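Court fee rule for small landlord claims goes back for redrafting

28/10/2014

A draft rule that would have raised the filing fee for possession claims in the county court has been withdrawn by the regional rules office after two rounds of written objections.

The rule would have replaced the current flat fee with a two-part charge. Claimants were to pay $73 on filing and a further $286 if the case was listed for a contested hearing. Under the existing schedule a single payment covers both stages, and it is refunded in part where the claim is settled before listing.

Objections centered on the second payment. The draft required it within 10 days of the listing notice and provided that a claim would be struck out automatically if the money did not arrive. It made no separate provision for claimants who had applied for a fee waiver and were still waiting for a decision. In a note published with the withdrawal, the rules office accepted that a claim could have been struck out while a valid waiver application was pending.

Svitlana Sydorenko, who drafted the response filed by the Felar advice center, said the problem was one of sequence. Waiver decisions are made by a different office from the one that issues listing notices, and the draft did not require either office to check with the other. The center asked for the 10-day period to be suspended from the date a waiver application is received until the date the decision is served.

The Esance Tenants' Forum objected on a separate point. Under paragraph four of the draft, a successful landlord could recover both fees from the tenant as fixed costs, without an assessment by the judge. The forum argued that this would raise the cost of defending a claim even where the defense succeeded in part – for example, where the arrears claimed were reduced at the hearing.
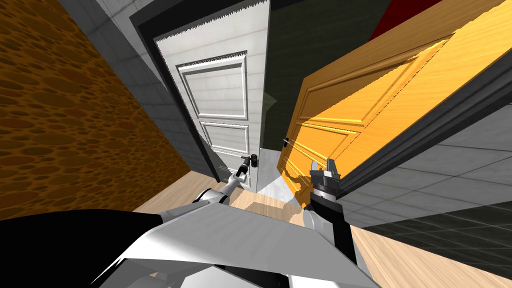
Hnat Zakharchenko disagreed, writing in reply to the forum that fixed costs had always followed the fee and that sending each case for assessment would take up more hearing time than the sums justified. He added that a landlord with one property was often in no better position to absorb the charge than the tenant, and that the draft should be amended only as to the waiver period.

The rules office has not taken a position on paragraph four. Its note says that the relationship between filing fees and recoverable costs will be considered again when the rule is redrafted, and that the figures in the fee schedule may also change. Until then the existing flat fee continues to apply to all possession claims, including those filed while the draft was open for comment.

The second round of comment drew 315 responses. Most came from individual claimants and from tenants, with the remainder submitted by law firms and advice agencies. Responses will be published with home addresses removed, apart from those whose authors asked for them to be kept confidential.

Vira Harasym, deputy head of the rules office, said a revised text would be issued for comment in March. The comment period will be longer than the one allowed for the current draft, and the new text will be accompanied by a table showing which paragraphs have changed. Any rule made after that would apply only to claims filed on or after the date it takes effect – there would be no second payment in cases already before the court.

Copies of the withdrawn draft and the accompanying note are available from the court office during counter hours.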